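Comparing a gloved five-finger hand with a narrow gripper for shelf and basket work

Posted by Marion Dow, March 23, 2018

Our department has been asked to recommend end effectors for a household handling program. The candidates are a five-finger hand from Gravemero and a narrow two-jaw gripper from Ibarra. The items include fruit, bottles and small packages, to be moved between a tabletop basket and a refrigerator. We would be grateful for guidance on how to arrange a fair comparison, and on whether a fabric glove is advisable.

Higinio Barajas

The laboratory at Bronley completed a similar evaluation in October. The following views are from our refrigerator station.

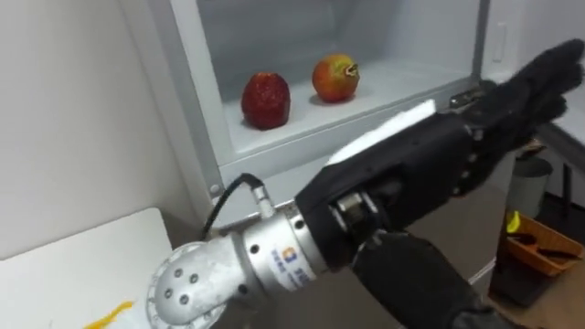
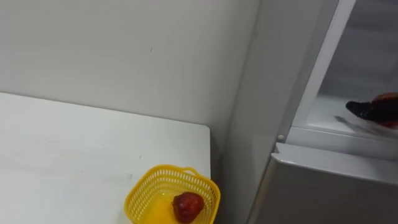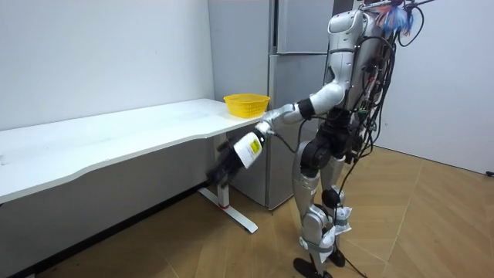 Grip choice should be tested separately from reach, and the two should be scored on separate sheets. We ran each end effector through six items, with five attempts per item, and kept the basket position fixed for all of them. Round items and long items must not be averaged together. A strawberry and a pomegranate set side by side in the upper compartment require different openings of the hand, and the approach to one may disturb the other. A bottle held lengthwise, with its base toward the floor, is a further case and should be recorded with the wrist angle. In our results the gloved hand was the steadier on bottles, while the narrow gripper required less clearance at the compartment lip. We recommend the glove, provided that it is inspected after every session and replaced when the fingertips become smooth.

Morven Dunbar

I concur in general, but would ask that head and fixed cameras be compared also. At our site the head camera lost sight of the fingertips in four trials, and the fixed view settled the matter. Please keep the same controller settings for both devices.

Tatsuya Oshima

Use the gripper. It is simpler to maintain.

Comments (3)

Bríd Gallagher: Was the force limit the same for the strawberry as for the pomegranate?

Higinio Barajas: It was not. The lower limit applied to all soft fruit.

Marion Dow: Thank you. We shall adopt the separate score sheets.

Related items

Sunex wrist camera: mounting and calibration
Cable routing for arms with gloved hands
Selecting a controller for two-arm stations
Replacement intervals for fabric gloves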